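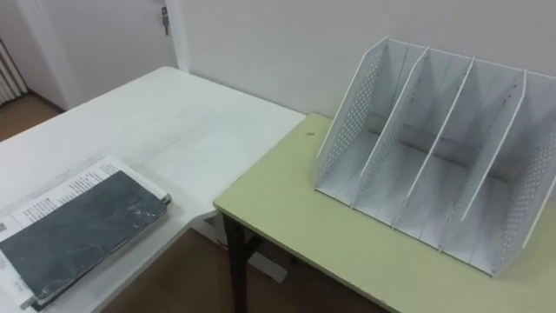

Paper first, then the spanners! If you share a small bench robot with other people, as I do at Sastlow, the best hour you'll spend on it is the one where you sort out its papers and its week of chores.

I keep four slots going in a desktop file sorter: manual and wiring sheets, grease and wipe-down log, spare parts slips, and whatever is wrong with it today. Label the front edges, where tired eyes will find them. Print the joint offsets as well (yes, on real paper), and date every sheet, as you'll be glad of them when the little battery in the base goes flat some cold morning in March.

For the arm itself, switch off at the wall and let it settle before you touch anything. Wipe the covers with a barely damp cloth, never a spray, and follow the cable along with your fingers, feeling for stiff or shiny patches. Ours rubs just behind the elbow, so I've put a loose wrap of felt tape there and I change it every 3 weeks. Then snug up the base bolts, run the home position slowly, and write down the colour of any grease you've wiped away. Dark grey means I order more.

Comments

Teófilo Agudelo: Do you pull the gripper off to clean it? Mine has gone gritty.

Reply: I do, Teófilo, and I brush the slides with an old toothbrush, dry!

Yaowalak Srisuk: Felt tape is a lovely idea, I've been using bicycle tube.

Last updated February 2019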